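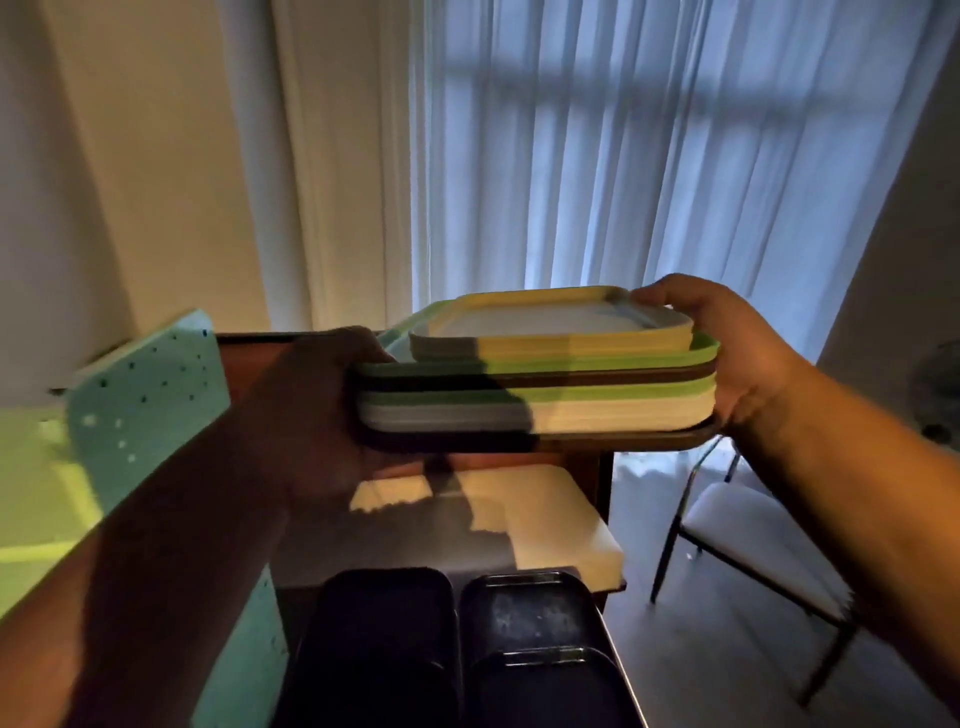
Pomberg House kitchen and supper club, minutes of the March meeting

I took the notes this time, so blame me for the spelling! We started at 7:30 with 8 of us around the table, and three more came in while the kettle was on.

Last month's minutes: fine, apart from the bit about the Fludon order, which was for napkins and not paper plates. Fixed.

Serving trays: we spent ages on this (sorry, everyone who wanted to get home). The plastic trays have been living all over the place and I'm tired of hunting for them at ten to six. Agreed that they get stacked together, small ones on top, and stay with the dark wooden cabinet. Colors don't matter, so please don't re-sort them! We did talk about buying a matching set from Bindbridge, but at 22 dollars a pack the vote was a pretty firm no.

Sunday supper: 19 booked so far. Soup, rolls and the apple thing from last time. Doors at 5, and we need two more people on drying up. I've put myself down for the first half.

Sekiguchi rice cooker: the lid still sticks. One of us is taking it home to have a go at the hinge, and if that's no good we'll go back to using the big pot.

Any other business: the tea towels need a wash, and would whoever has the long ladle please bring it back.

Finished at 8:40. Next meeting same time, same room, and I'll bring cookies.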